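Loltine Meals at Home
Progress report to the Aveck Fund
Reporting period: April through September
Submitted by: Marlina Santoso, Program Manager

1. Summary

The Aveck Fund supports Loltine in providing a daily cooked lunch to older residents of the Clemier district who live alone and have difficulty shopping or cooking. This report covers the second half of the grant year. Service was maintained on all scheduled days except two in July, when the road along the canal was closed by flooding. 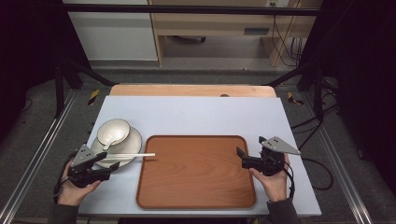
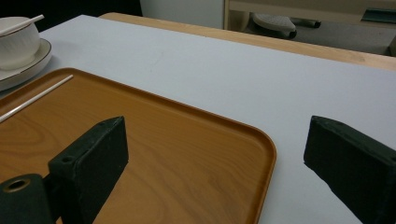 Tray and chopstick, Clemier.

Enrollment stood at 110 residents at the end of September. New referrals came mainly from the district clinic, with a smaller share from family members who live outside the area. The most frequent request recorded at home visits concerned the way meals are presented. Many residents told us that eating from a delivery box had led them to skip lunch or to leave most of it. Under the tableware part of the grant, we therefore offer each household a wood-grain tray with a raised rim and rounded corners, together with a bowl, a spoon and chopsticks. Residents who already own suitable dishes may decline the set, and several have done so.

2. Deliveries

The Nugroho kitchen prepared 763 meals in the final two weeks of the period, including soft-texture meals for residents with trouble swallowing. Lunch leaves the kitchen at 10:30 a.m. The northern route remains the slowest and was divided in August. Since that change, the last household on the route has received lunch before 12:30 p.m.

Drivers continue to note any resident who does not answer the door. These notes are passed to the clinic the same day. We have asked the clinic to confirm in writing who receives them during staff leave, and a reply is pending.

3. Menu and nutrition

The dietitian reviewed the low-salt menu in June. Two soups were replaced, and the rice portion was reduced for residents on the diabetic plan. Complaints about bland food rose for a short time after the review and have been addressed with a separate herb relish.

4. Budget

Spending is within the approved total. Fuel exceeded its line by $2,000 as a result of the longer detours in July and the divided northern route. We request approval to cover this amount from the unspent training line. No other transfers are requested.

5. Next period

We plan to enroll 15 additional residents from the waiting list, beginning with those recently discharged from the hospital. The insulated carriers bought in the first year are due for replacement, and quotations will be sent to the Fund in November along with the revised route map.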